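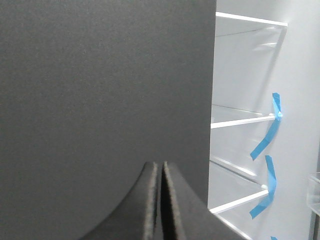 Keep the narrow fingers and stop fiddling, was the view of Nosipho Molefe when we rang for a second opinion, and don't let anyone talk you into the wide ones until you've tried them next to something solid.

So that's roughly where we've ended up. Notes from the gripper trials, typed up in a rush, newsletter closes tonight. 12/05/2026 if anyone is filing these.

What we had on the bench: the Tridside two-finger (the one we've had on the arm since March), the Bodico with the wide soft pads, and the Bodico again with the short pads because the long ones kept catching. Wrist camera the same for all three. Controller swapped halfway, more on that further down, sorry, should have done it in a different order.

The job. Reach into white shelving, next to a big flat dark panel, take a thing off a shelf, back out, don't touch the panel. Sounds like nothing. 30 tries per gripper per shelf level, same objects, same start pose. Small cartons, a soft pouch, a tube with a screw cap, and the flat tin that everybody hates.

Tridside first. Goes in clean. Tips are narrow and blunt and when they're nearly closed you can get them past the panel with room to spare, even at the steep angle. Cartons fine. Tube fine. Pouch fine if you slow the close down, otherwise it squirts out sideways. Tin, poor. It pinches the rim, lifts, tin swings, tin goes. We got better at it by going in lower and tilting but that's us learning and not the gripper improving, so I haven't counted those.

Wear. Look at the inner edges of the fingers, mottled and speckled all the way along. I'd like to say it makes no difference but I don't know. Grip on the tube felt a bit less sure by the end of the week than at the begining. Could be the pads, could be the tube getting greasy from all of us handling it. Fresh strips are ordered and we'll run the tube again on its own.

Bodico wide pads. Lovely on the pouch. Really lovely, you could hand it an egg. Picks up the tin as if it was made for it. And then it can't get it out of the shelf. Too much finger. On the way in it's fine because it's open and you can come from the side, but once it has hold of something and has to back out it rubs. Stopped the run early on the lowest level, didn't want to mark anything.

Bodico short pads. Better getting out. Worse on the tube, it rolls. Same as the Tridside on cartons. If we had to choose one for soft things only I'd have this and be happy. We don't do soft things only.

Rough order for what we actually need: Tridside, Bodico short, Bodico wide. Rampersad had the wide pads top when they ran theirs, but they pick out of an open tray with nothing beside it, so fair enough. Their write-up is in the shared folder under their name. Read the bit on pad cleaning, it's better than the manual.

Camera

Same little wrist camera throughout so this isn't a comparison, more a list of gripes.

Fingers are soft and blurred because they sit so close to the lens. Shelving behind is sharp. For finding the shelf that's the right way round. For checking whether you've got hold of something it isn't, and we lost a fair few tries to the arm thinking it had the pouch when it had air. We could move the focus nearer but then the shelf edges go. Tried it. Went back.

Glare. White shelves, shiny, little highlights sitting right by the shelf corners, which is exactly where you want a nice plain edge. A lamp moved a bit to the left helps the top level and makes the second one worse. In the end we fixed exposure and left it. The bright blue tape on the shelf ends reads well, you can find it in the picture even when the corner beside it has gone to a white smear. It also catches a glint of its own at the bend so don't go thinking it's the answer to everything. A matt tape would be worth a go. Anyone got some?

The dark panel is the other half of it. When it fills most of the view, auto exposure opens right up and the white side burns out. That's the real reason for fixed exposure and if you take one thing from this item take that. Set it on the white, let the panel go dark, there's nothing on the panel you need to see apart from its edge, and the edge is crisp either way.

Oh and the clear bin to the right of the shelves. Depth is hopeless on it. Rim shows up, the rest comes and goes. Left it out of the trials altogether. Somebody should do clear bins properly, it's a whole item by itself.

Controller

Started on the old one, moved to the Jirkard after the Tridside runs were done. Yes I know. So to be fair to everybody we went back and redid the Tridside top level on the Jirkard, and the result didn't shift enough to change the order. Good, because I wasn't doing all of it again.

The Jirkard's good points. Stops where you tell it. The old one used to drift on after a slow move, only a hair, but next to a panel a hair is plenty. Speed limit per zone, so you can have it quick in the open and crawling once it's in the shelf. We settled on 35 for the crawl (that's mm a second) and 200 outside. At higher than that in the shelf the tin starts swinging whichever gripper has it.

Bad points. Menu is a maze. Gripper force is in its own units, nothing to do with newtons, runs up to some odd ceiling, and we ended up at 233 for cartons by plain trial and error. Write your number down as it forgets it on a restart. Lost most of a morning to that, the fingers came back on full force and flattened a carton and we all stood there blaming the pads.

Also the emergency stop recovery. You have to home the arm before it'll take a new job, and home from inside a shelf means it wants to swing straight through whatever is beside it. Back it out by hand first. Every time. There is a setting to do a straight retreat before homing, two levels down under Motion and not where the manual says. Turn it on before you do anything else.

Things we'd do differently

One change at a time. See controller, above.

Decide what counts as a good pick before starting. We had one person marking a wobbly pick as a pass and another marking it as a fail and had to go back through the recordings and agree. Took longer than the picks.

Start with the lowest level. It's the hardest to back out of and it would have told us about the wide pads on the first afternoon and saved a lot of bother.

Clean the tube between runs!! Or use a fresh one.

Log the close speed as well as the force. We only logged force and then couldn't work out why the pouch numbers jumped. It was speed. I'm nearly sure it was speed.

Still to do

New strips on the Tridside, tube only, same shelf. Matt tape if anybody finds it. A pad for the tin, Nosipho reckons a small lip at the fingertip would catch the rim and stop it swinging, and has offered to send a drawing. If it comes in time it'll go in the next issue with the numbers alongside. There was talk of a third gripper on loan but no word yet so don't hold your breath.

If you've run the Bodico short pads on anything round I'd like to hear how, ours just rolls off and I may be closing it too fast. And if you've found where the Jirkard hides its gripper force default please please write in.

Full table of tries goes in the shared folder once I've tidied the column headings. Two of them are the wrong way round at the moment so dont quote from it yet.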